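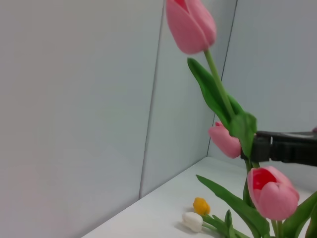 How do I keep tulips from flopping over in the vase?

Posted by Brinallow
340 views · 6 comments

Every spring I buy myself tulips, the pale pink kind if the store has them, and every spring they behave beautifully for one evening and then start leaning all over the place. By breakfast on the second day they look like they're trying to climb out and go home. I've tried the packet of plant food and I've tried a penny in the water (my aunt swore by it), and I can't say either made much difference. My vase is a wide one, shaped like a fishbowl, and I do love it, so I'm hoping the answer isn't "get another vase." Also, do I take the leaves off or leave them? They're half the charm to me, but there are an awful lot of them. And if a head snaps off, is it good for anything? Thank you, all of you, you were so kind about my hydrangea!

Shamim Kazmi
14 people found this helpful

Oh, I'm sorry, but it is partly the vase! Tulips keep growing after they're cut, and they bend toward the light too, so in a wide bowl they've got nothing to lean on and off they go. Something straight-sided that comes up to about half the height of the stems will hold them much better. If you can't part with the fishbowl, cut them quite short so the blooms rest on the rim, which looks lovely in its own way.

When you get them home, trim the ends, wrap the whole bunch snugly in newspaper with the heads covered, and stand it in cool water for an hour or two before you arrange them. Take off any leaf that would sit under the water and keep the rest. I change the water every day, only a few inches of it, and keep the vase well away from the fruit bowl and the radiator. Snapped heads go in a saucer of water on my kitchen windowsill, and I've had them last for days that way. Buy them closed if you can, with the color just starting to show.

Drilletti
2 people found this helpful

Poke a pin through the stem right under the flower. My mother did this and hers stood up straight.

Wolter
5 people found this helpful

I've tried the pin and couldn't tell the pinned ones from the others, but it did no harm. Turning the vase a little each morning helped more. I've mostly come around to letting them droop, though, they make such pretty shapes over the edge of the table.

Share · Save · 3 more replies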